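Hilo largo sobre la automatización en el trabajo, que llevo semanas mordiéndome la lengua.

**1/** Trabajo en Stivlow, en preparación y retorno de juguetes. Dieciséis personas en dos turnos, o eso éramos en marzo, cuando la dirección presentó el proyecto Drilik con una diapositiva que decía «liberar a las personas de lo repetitivo». Lo repetitivo, por si alguien lo duda, es mi puesto.

**2/** Llevo desde entonces tomando notas. No soy ingeniera ni tengo nada contra las máquinas. Tengo bastante contra las diapositivas.

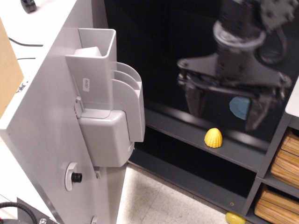
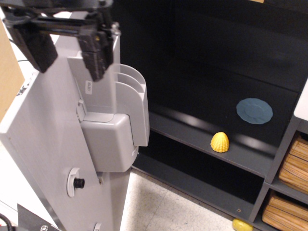

Piezas amarillas, estantes grises y una pinza negra.
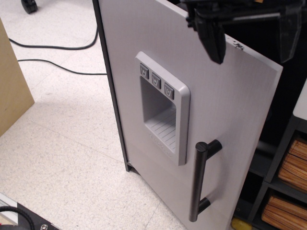
**3/** La promesa inicial era que Drilik se encargaría de coger piezas pequeñas, ponerlas en su balda y abrir y cerrar puertas de cocinitas. Coger, dejar, abrir, cerrar. En la presentación, cuatro verbos. En mi turno son bastantes más, y casi todos van entre medias.

**4/** Por ejemplo: notar que a una puerta le baila el tirador. Apartar la pieza que huele raro. Darte cuenta de que en el lote vienen dos platos iguales y ninguna taza. Nada de eso está en la ficha del puesto. Lo hacíamos y punto.

**5/** Ahora en la ficha tampoco está, pero como el robot no lo hace, ha aparecido una tarea nueva: «revisión posterior». La hacemos las mismas, de pie, al final de la línea. Antes revisabas mientras colocabas. Ahora revisas lo que ha colocado otro. Es el doble de aburrido y te quita el ritmo.

**6/** La cifra que más se repite en las reuniones es 798. Son las piezas que, según el informe interno, movió el sistema en una jornada de prueba. He preguntado tres veces cuántas hubo que recolocar a mano. Me han contestado tres veces que ese dato «se está consolidando».

**7/** Sigo pensando que un número sin el otro no sirve para decidir nada. Si yo entregara mi hoja con una sola columna me la devolverían.

**8/** Cosas que sí me parecen bien, para que no se diga:
– Agacharse menos. Las baldas de abajo son una tortura a partir de la cuarta hora.
– Que por fin alguien haya medido los pasillos.
– Que hayan cambiado las cajas rotas, que llevábamos años pidiéndolo. Hizo falta un robot para que compraran cajas.

**9/** Cosas que me parecen peor: el vocabulario. Ya no hay compañeras, hay «operadoras de apoyo». ¿Apoyo de quién? Durante diez años he sido mozo de almacén (en masculino, según el contrato) y de repente soy el apoyo de una pinza.

**10/** Y la categoría no ha subido. Te piden que aprendas a parar la máquina, a reiniciarla, a apuntar la incidencia en la tableta con su código. Eso es formación técnica. En la nómina sale lo de siempre.

**11/** La formación la dio Zivberg, la empresa que hace la integración. Una mañana. Bien explicada, gente amable, no tengo queja de ellos. Pero una mañana. La mitad se fue en seguridad, como debe ser, y la otra mitad en menús de la tableta que han cambiado desde entonces.

**12/** Pregunté qué hacemos cuando se nos acumula el retorno y el robot va a su paso. Respuesta: «la persona absorbe el pico». Lo apunté tal cual. O sea que la parte tranquila se automatiza y la punta nos la comemos nosotras. Si alguien tiene otra lectura, que me la cuente, la leo con gusto.

**13/** Otro detalle que parece una tontería. Antes hablábamos. Colocando cocinitas se habla mucho. Ahora cada una tiene su tramo y entre tramo y tramo hay una zona que no se cruza. Me parece muy bien que no se cruce. También es verdad que hay días que llego a casa sin haber dicho más que «incidencia» y «buenas».

**14/** Me escribe gente de Sang, donde arrancaron con algo parecido antes que nosotras. Me dicen que las bajas por espalda han mejorado y que los contratos eventuales de campaña no se han renovado. Las dos cosas a la vez. En su balance anual, por lo visto, la primera tenía página propia.

**15/** Aquí la empresa dice que no sobra nadie. Vale. También ha dejado sin cubrir dos jubilaciones, y eso no cuenta como despido en ninguna parte. Sigo sumando con los dedos y no me salen dieciséis.

**16/** «¿Entonces qué quieres, que lo quiten?» No. Me lo preguntan cada vez y la respuesta es bastante sosa:
– que publiquen las dos columnas, lo movido y lo recolocado;
– que la revisión figure como tarea, con su tiempo;
– que quien maneja la máquina cobre por manejarla;
– que en la próxima reunión haya alguien de planta sentado a la mesa y con turno de palabra.

**17/** El comité lo ha pedido por escrito. Han dicho que contestan en un plazo de hasta 10 días. Si contestan, lo pongo aquí debajo. Si no, también.

**18/** Y a los que venden esto con la frase de «liberar a las personas»: pasad una tarde en la revisión posterior, de pie, y luego volvéis a redactar la diapositiva – os guardo sitio en mi tramo, el turno entra a las tres.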